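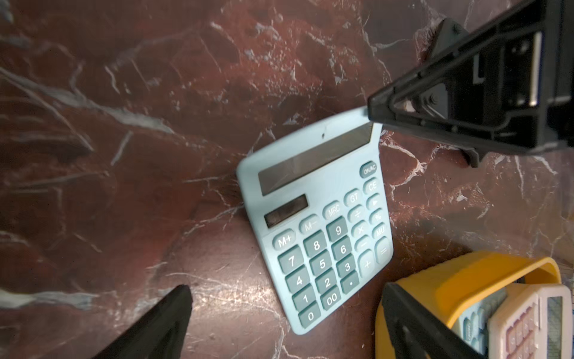
How much did Grandpa leave me? Five hundred dollars and a goat in Jokcombe.

I read the letter twice on the bus, then called my cousin Ehab Mansour, who laughed so hard he had to pull over. The goat was four years old and ate hats, he said. Everybody in Jokcombe knew her!

So I went (it was August, it was awful) and there she stood at the gate, chewing something that used to be straw. The neighbor offered me 60 bucks to take her off my hands. I said sure – and then she leaned her whole head on my knee.

Well. She lives in Zirurstead with me now, and I've spent 600 on fencing. Ehab visits. He leaves his cap in the car.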